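From: Jordan Furnival
To: handheld-demos list
Subject: Re: [handheld-demos] Two-handed kitchen episodes: where to cut, what to grip

Eun-seong Cho wrote:
> We are at 801 episodes of the utensil holder task with the Drilum
> grippers and I would like to settle two things before we go on.
>
> 1. Start of episode. Our demonstrators begin with both grippers open
> and out of reach of the holder. Skolarow's set begins with the first
> contact. If we merge the two, the policy sees two kinds of first step.
> Which do we keep?
>
> 2. Grip point. I have been asking for the rim. Two of our people say
> the side wall is easier. Does anyone have numbers?
>
> Also, the pose track drops out in part of the kitchen footage and I
> can't tell whether it is speed or the surroundings.
>
> Eun-seong

Eun-seong,

On 1, keep the approach. You can always trim it later, and you can't put it back. The Skolarow episodes can be used for the second half of the task only, with a flag in the episode header so the loader knows not to sample the first steps from them. We did the same with the Karakaya set last October and training was stable with the flag on. Without it the arm tended to close the fingers early, well short of the object.

On 2, I have one comparison. We ran 500 episodes with the rim grip and an equal number with the side wall, same demonstrators. After training, the side wall policy squeezed the holder out of shape often enough that we stopped the trial. Thin plastic with holes in it gives under the pads, and the person holding the tool feels that and eases off. The finger width channel records the easing off, but far too coarsely for the policy to copy it. At the rim the width hardly changes once the fingers are shut, so there is less to get wrong.

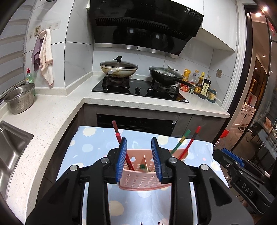
Rim grip on the perforated holder, chopsticks in, second gripper at the right.

Two points on the rim grip that I would add to your instructions. First, leave the chopsticks at whatever angle they fall. If demonstrators tidy them before each episode the policy only ever learns the tidy case, and a stick leaning across the rim takes away part of the space where the fingers need to go. Second, ask people to pause briefly after closing and before lifting. It gives a clean event in the width channel and makes the automatic cutting much more reliable. Our cutter missed the grasp in 1617 of the old episodes, nearly all of them from one demonstrator who closed and lifted in a single movement.

On the pose track: I would look at speed first, then at what fills the view. Kitchens are mixed in this respect. A patterned cloth or a speckled worktop gives the tracker plenty to hold on to. Black glass, glass lids and sliding glass doors do not, and reflections in them move the wrong way when the tool turns. Plot the number of tracked points against the tool's turning rate. If the points fall away only on fast turns, ask for slower wrists. If they fall away at low rates as well, move the start position so that more of the worktop stays in view.

The second gripper costs you something here too. When it comes in from the side it covers part of the background and moves on its own, and any points that land on it are wrong. We mask the region with a fixed outline per tool, which is crude but was enough. The Zillovora script does it per image and is slower. I can send either.

One question back. Are you recording the two grippers on a shared clock, or lining them up afterwards? In our early sets the offset drifted within a session, and the handover steps were useless until we corrected it. If you are lining them up afterwards, please put the offset in the header for each episode and not once per session.

I have the cutter settings in a text file and will post it to the list when I have taken our local paths out of it.

Jordan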